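**Unit 6: Reading a sustainability report without being sold to**

Notes by Anika Villanueva. Bring the Eltent report, marked up, and the Bellamy one if you got to it.

Last time we covered why firms publish these reports. Investors ask for them, large customers ask for them, and in some places the law now does too. None of that tells you whether the report in your hands is any good. I've read a lot of them and my default is to believe the audited pages and doubt the rest until I've checked.

## Start at the back

Skip the CEO letter. Go to the appendix and find three things:

- the **boundary**: which sites, subsidiaries and suppliers are counted
- the **base year**: what the reductions are measured against
- the **assurance statement**: who checked it, and how hard

"Limited assurance" is a weak promise. The reviewer is saying they saw nothing that looked wrong, after looking at a fairly small amount. Students routinely read it as a clean audit. Please don't.

## The base year problem

Eltent claims a 17 percent cut in emissions. Fine. But the base year was its busiest on record, and two plants have been sold since. Sell a plant and its emissions go to the buyer. The air is no cleaner. A careful company restates its base year after a sale — Eltent mentions doing so in a footnote, then doesn't give the restated figure.

I would not call that dishonest. I would call it a number I can't use.

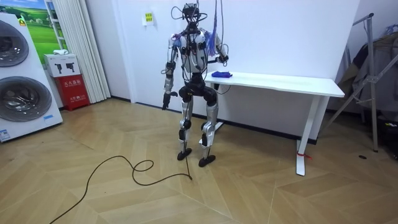 Intensity figures need the same treatment. Emissions per dollar of sales can fall every year while total emissions climb, and raising prices will do it. If a report gives you intensity only, work out the total yourself from the revenue line.

## Supplier codes

Fedness says 689 suppliers have signed its code of conduct. Signed is the word to circle. It has around 1,000 suppliers, so who are the others, and are they the small ones or the risky ones? How many of the signers were visited? What happened to the ones that failed? The report answers none of this, though it finds room for four pages on the office recycling contest.

Jerkska does better here. It names the suppliers it dropped and says why. Its water section is still mostly adjectives.

## For discussion

1. Find one claim in the Eltent report that could not be proven false by anything. Rewrite it so it could be.
2. Bellamy ties part of its executive bonus to "progress on people and planet." Who decides what counts as progress? Look in the proxy statement, because the report won't say.
3. Is a bad report better than no report? I lean no, but I've heard decent arguments the other way.

Written answers to question 1 are due before the next unit, one page at most.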